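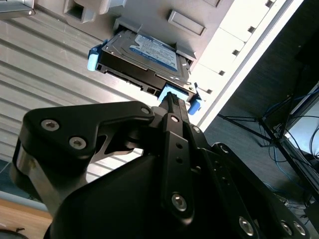

3.5-inch drive part way into the bay, with blue plastic retainers on both sides and a pull tab at the near corner.

Zellar Bay Notes
README, release 5

What is in here

571 written records of hard drives going into and coming out of desktop computer cases. One record is one drive and one bay. The work was done at the Tostville repair room and the results were typed up at Vistside in August. There is one table (bays.csv), a folder of plain text remarks, and a short list of terms.

I started keeping these because the words "tool-less mounting" get printed on a lot of boxes and I wanted to see what they were worth. My view after 571 goes is that they are worth something, though less than the boxes say. You may read the table differently, and the raw remarks are left in so that you can.

Columns

record: running number, no gaps
bay: position in the cage, counted from the top with the case upright
holder: tray, rail, side clip or screws
direction: in or out
first_try: yes or no, meaning the drive seated or came free without being backed up and started again
seconds: hand timed, stopped at 30
remark: free text, often blank, sometimes rude

On the timings

Anything that took longer than 30 seconds is entered as 30. Please don't average this column and quote the result. Somebody did that with release 4 and ended up with a very cheerful number. The slow ones are where the trouble is, and the cap hides how slow they were.

The watch was started when the drive touched the mouth of the bay. Time spent moving cables out of the way first isn't counted. I now think that was a mistake. 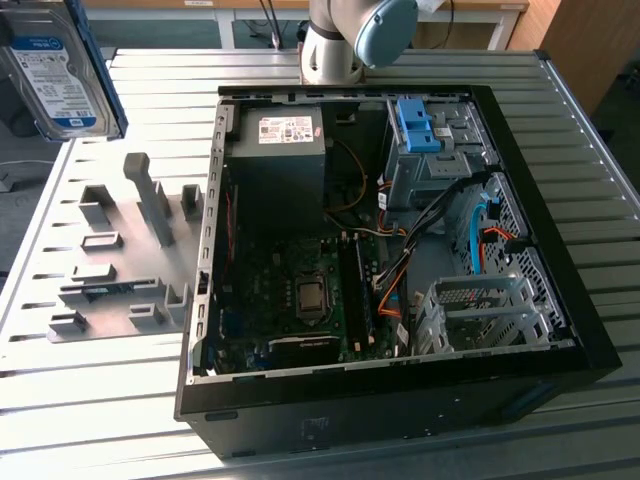
Cables deserve a column of their own and haven't got one. With a case on its side and the panel off, the drive leads and the power leads share the same space, and a bay that looks open can still have a plug lying across the way in. Where this held things up it is usually in the remarks. I say usually since I wrote them, and I know what I'm like by late afternoon.

On "first_try"

Treat with care. A clip can click without the drive being home. We only began checking for this with release 3, by pushing on the end of the tray after the click, and the older records were never gone over again. If you want the ones I'd stand behind, use the subset marked checked.

Known faults

Rails and trays were mixed up in the first batch. Most have been put right.
Five records have a direction that contradicts the remark. I have left them alone, as I can't tell which half is wrong.
Worn clips and new clips are not told apart.
Carvalho asked for drive makes to be added. They aren't here, and I doubt they would explain much – the holder does most of the work.

What it won't tell you

Which case to buy. Whether a drive works once it is in. Whether plastic clips last, although I have my suspicions.

Use

Free to copy and change, provided the release number goes with it. Corrections are welcome if they give the record number and say what you think it should be. "Looks off" has been sent in before and I couldn't do anything with it.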